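Duvet cover keeps eating the duvet

Asked 30 March 2023

My Kerslake king size cover has 4 poppers and the ambition of a python. By morning the duvet is one lump at the foot end. Do I need a new one? Rumell want 199 pounds.

Edem Darko

2 answers

Sew a tape loop in each corner and tie the duvet in. Mine has stayed put since May – I have not.

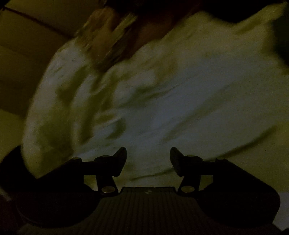
Check the sizes on both labels first. A cover even slightly too big lets everything slide, and you end up with a big white crumpled heap like mine. Jatgate sell clips, if you can't sew.

jus buy a blanket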